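By 3 in the morning I had named the controllers. Zavala was the old one, stiff as a church pew, and Draltia was the new one that Lucyna swore would change my life. (She'd sworn that about the coffee machine too.)

My job was simple enough. Same simulated kitchen, same two-armed robot, same loaf of bread on the counter. Run it with Zavala, run it with Draltia, write down which one handled the grippers better, go home. I was on run 191 and I hadn't gone home.

"You're still on the bread?" Kiều said over the headset. She was in the Priltside office, seven hours ahead and disgustingly cheerful.

"I'm still on the bread."

"Send me what you've got!"

So I did, two grabs, and then I put my feet up on Czesław's chair and waited.
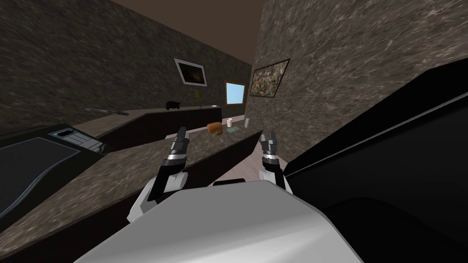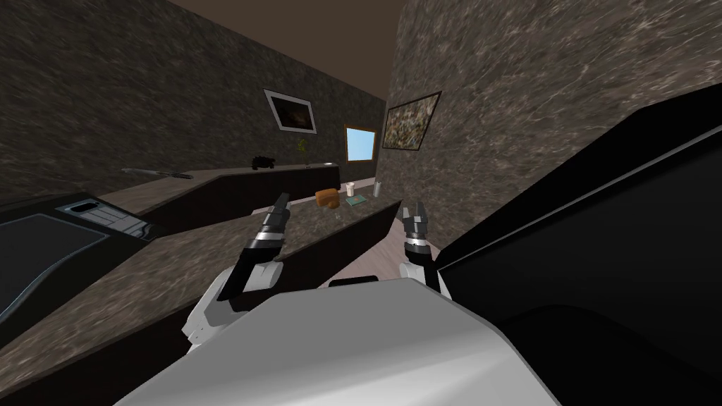
Both arms up, nothing in the grippers yet.

"Okay," Kiều said, after a long time. "Which one's Draltia?"

I opened my mouth and shut it again. I'd been so sure I'd know! Zavala was the jerky one, everybody said so, I'd said so myself in a meeting with slides. I scrolled back through my notes and found the word "smoother" written next to run after run, and not one line about which controller had been loaded.

"Give me a second," I said.

"You don't know."

"I know. I just — give me a second."

She laughed so hard her microphone cut out. I dug up the log, and the log said I'd been running Zavala since dinner. All those lovely smooth runs, the ones I'd been saving up to show Lucyna, were the old church pew.

I thought about calling her. Then I thought about her face in that meeting, nodding along at my slides, and I got up and made more coffee. The machine does make good coffee, I'll give her that.

When I came back Kiều was still on the line, humming. I loaded Draltia, checked it, checked it again, and wrote the name down in capital letters.

"Run 192," I said. "Bread."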